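Worktop and bench check, with my comments
Long workroom, Kimaro building. February 2019
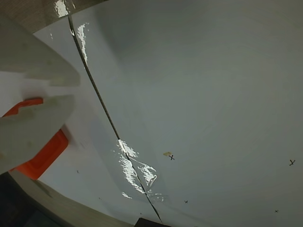

I do this one twice a year, and the last time was August, so some of what follows is me catching up with my own notes. The list is the standard one we took over from Palo when we moved in, with a few lines I've added. I've put my comments under each item and left the ticks as words so they survive being copied into an email (last year's ticks all came out as question marks!).

Checked by me, Bakari Muriithi. Bench numbers run from the door.

1. Surfaces clean and free of grit
Yes, mostly. Bench 1 had a fine dusting of something along the back that wiped off with a damp cloth. Please use the soft cloths and not the green scourers – the glossy tops scratch if you so much as look at them sideways, and once the shine has gone it doesn't come back.

2. Joins and seams between panels
Needs attention. The pale top on bench 3 has a thin dark line running across it, a bit wavery, and in places it looks like two lines side by side. I can't say from looking whether it's an open join or a proper crack, so I've put it down as "seam or crack" and we'll find out. Part of it looks a little jagged, and that's the bit I'd like looked at first. Run a fingernail across it gently if you want to form your own opinion, but don't go picking at it.

3. Edges and corners, nothing sharp
Yes for benches 1, 2 and 4. Bench 5 has a corner trim that lifts if you catch it with a sleeve, as I found out in my good jumper. I've pressed it back and written it on the repairs sheet. For bench 3 I'm saying "not passed" until the line in item 2 has been sorted, even though the outer edges felt fine to me.

4. Tape, film and other temporary coverings
Have a look along the line on bench 3 as well, please. There are shiny, crinkly patches on it that look to me like clear tape or film that's buckled, though it's a glossy top and the light bounces about so much that I wouldn't swear to it. If it is tape, it isn't a repair and I can't sign it off as one. Rule for all benches: anything temporary gets a line on the sheet, and it comes off or gets replaced properly before the next check.

There's also a tiny beige fleck on that top, a scrap of tape or paper maybe. Not a safety matter at all, I just can't leave things out once I've noticed them.

5. Marks and writing on surfaces
Comment only. Bench 3 has some little handwritten letters on it, x's and a y, dark like marker pen, a couple of them quite faint. If they're yours and you still need them, tell me before the tops get their big clean. If I don't hear, I'll assume they can go. I try them with plain soapy water first and then a dab of the Fovon cleaner on a cloth, never squirted straight on, and never anywhere near an open join.

6. Benches level and steady
Yes, apart from bench 4, which rocks. It has always rocked. I turned the front foot a bit and it's better than it was, but the floor dips there and I think it wants a proper packer underneath. Lean on it before you put anything heavy down.

7. Weight on benches
All right this time. The label on the legs gives 100 kilos spread evenly, and that means spread evenly, so please don't stack every box at one end because it's nearer the door. Nothing heavy on bench 3 for now.

8. Lighting over the work area
Fine at the door end. The tube over bench 5 flickers when it's first switched on, then settles. I've asked Cliseck for a new one and given them the room code, 1827, so if somebody turns up with a ladder, that's what they've come for.

9. Sockets and leads
Passed. No scorch marks, no cracked faceplates, all the leads off the floor. One extension was coiled up tight while plugged in, so I unwound it.

10. Walkways
Passed after a tidy. I measured the gap between bench 2 and the shelves and got 78 centimetres, a little tighter than I'd like with a trolley. The shelves could shuffle back if we emptied them first. Any offers?

11. Height of tops
Passed. The tall bench is at 1000 millimetres, as it should be, and the stool that goes with it has all its rubber feet again – hooray.

12. First aid box and wipes
Box is full and in date. We're low on plasters in the small size, and the wipes had been left open and dried out. New packet is in the drawer.

To do after this check
Bench 3: get the seam or crack looked at, take up any tape, then recheck items 2, 3 and 4.
Bench 4: packer under the front foot.
Bench 5: glue the corner trim, new tube overhead.
Shelves: decide whether they're moving.

If you come across something I've missed, add it to the sheet by the door with your initials and the bench number. Bench number especially, please! Last time I had a note that only said "wobbly" and I spent most of a lunch break leaning on furniture.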